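Two Hands, One Bedroom: An Afternoon With the Gripper People at Vadbridge

Updated 24th February

I had meant to stay for an hour at Vadbridge and I was there until the parking lot had nearly emptied, which is partly my fault for asking about wrists. The engineer who runs their gripper comparison had made a pot of coffee and cleared a chair for me, and we sat side by side in front of two monitors while a white robot with two arms did its business in a bedroom that exists only as a computer model.

The comparison has been going since July. One arm carries the Filtard, a two-fingered gripper that opens and closes in a straight line, and the other carries the Niven, which has jointed fingers and a good deal more going on inside. Both are driven by the same Wernico controller. My host was very firm about that last part.

"People will tell you gripper A beat gripper B," the engineer said, "and then you ask what was running them, and they were on two different controllers with two different tunings, and maybe a year apart. So what did you learn? You learned something about tuning. We spent the first three weeks here just getting both hands onto the Wernico at the same rate, 60 updates a second, and I was not very popular during those three weeks, let me tell you."

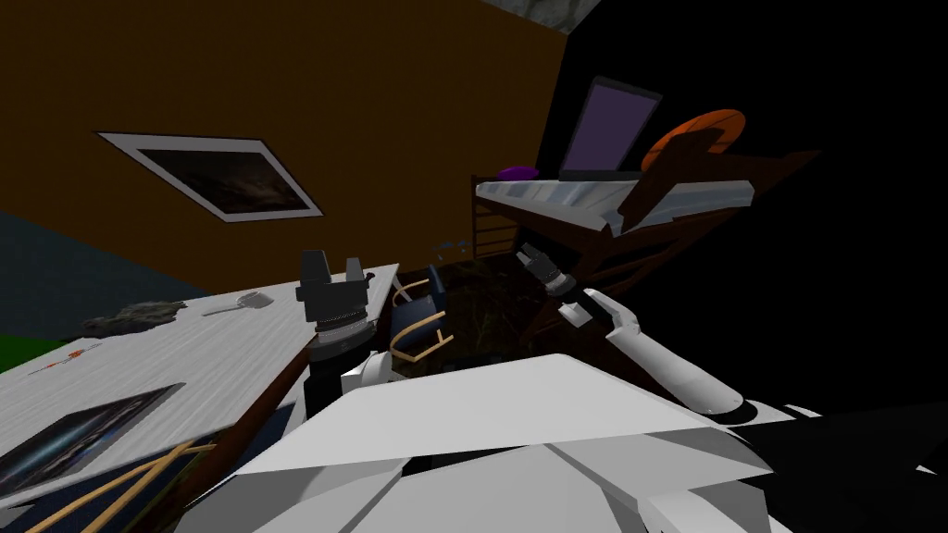
Both arms at work in the simulated bedroom, the left gripper open above the desk and the loft bed beyond.

I asked why a bedroom, of all places. Most of the gripper tests I have read about happen over a bare table with a row of blocks on it, and I had half expected the same.

"Oh, we did the bare table! We did it for ages. And both hands looked wonderful, and I could have written you a very nice report. But then you put in a bed with posts, and chairs with arms that curve around, and all at once the hand is only part of the question. You have the wrist behind it and the forearm behind that, and all of it has to fit through somewhere. The Niven has a bigger envelope when its fingers are spread. On a table you would never know."

So far they have logged 1,861 grasp attempts, 1,144 of them in the furnished room and the rest over the old bare table. The engineer knew both numbers without looking them up, and then looked them up anyway to be sure, and seemed pleased.

What they have found is less dramatic than I was hoping for, and I say that with affection. The Filtard is the steadier of the two on flat and boxy things. It approaches, it closes, and if the approach was good the grasp is good. The Niven is kinder to round and lumpy shapes, where its fingers can settle a little after first contact, and it forgives a sloppy approach. Where it loses ground is in the time it takes to decide that it has finished closing. There is a pause, and you can see it on the monitor once somebody has pointed it out to you, and after that it's all you can see.

"That pause drives me up the wall," the engineer said. "It's the controller waiting for the finger joints to report that they've stopped. With two fingers moving on one line you know right away. With joints, one of them is always still thinking about it. We've cut the wait down twice. The second time we cut it too far and the arm started lifting before the hand was ready, so we put some of it back."

We talked for a good while after that about cameras, which I had not planned to ask about at all. The team moves its virtual cameras around a great deal, some up on the body and some down behind the gripper, and there is a long-running difference of opinion in the office about which ones deserve the processing time.

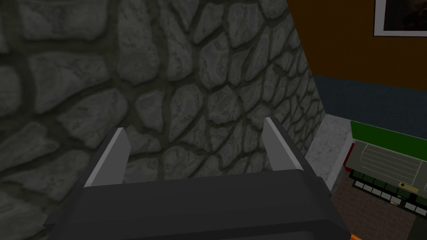 "I was a body-camera person when we started," the engineer went on. "You get the furniture, you get both hands, you know where you are. But your own arm is in the way half the time, and that's exactly when you'd like to see something. The wrist view gives you the gap between the fingers and whatever you're coming up to, and for the last few inches I wouldn't trade it for anything. The trouble is that up close to a big surface it tells you very little about where you are in the room. So now I want both, and I'm told I'm expensive."

And is a simulated surface any guide to a real one? I felt a bit rude asking, but my host had clearly been waiting for it, and refilled my cup before answering.

"For reach and for clearance, yes, I'd stand behind it. For friction I'd be careful. We set the friction ourselves, and if you set it generously every gripper on the market is a genius. What we do is run each object at a few settings and throw out any result that only shows up at one of them. We threw out 81 attempts that way before the holidays. It hurt a little – some of them were very pretty grasps."

The tilt was the other thing I wanted to understand. In several of the runs we watched, the view leaned over so far that I found myself leaning with it, and I wondered if that made the work harder for the people who review the recordings. The answer was that you get used to it in a week, and that the software never minded in the first place, provided the camera's angle is recorded along with everything else.

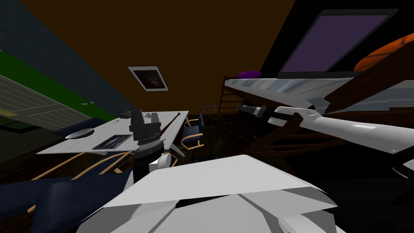

Another member of the team, who had been listening from the next desk, put in at this point that the comparison was still unfair to the Niven, since every approach path had been planned with the Filtard in mind and then reused. Give the jointed hand its own paths, the argument went, and a good share of those bumps against the bed frame would go away.

My host took this in good part. "That's true, and we've argued about it since the fall. The paths were written for the narrower hand because we had it first. I'd like to redo them, and it's on the list, but if I redo them for one I have to redo them for the other, and then the old runs don't line up with the new ones. So I keep putting it off until we've finished the set we're on."

I asked which one they would buy, if it were their own money and they had a single arm to put it on. There was a long look at the monitor.

"For a kitchen or a kid's room, the Niven, once that pause is fixed. For shelves and boxes, the Filtard, today. And I'd want the Wernico under either of them, mostly because I've already done the swearing."

The new paths, if they get written, will start with the ladder side of the bed, where both hands have had the most trouble with clearance. I have been invited back to watch, and told to bring better coffee.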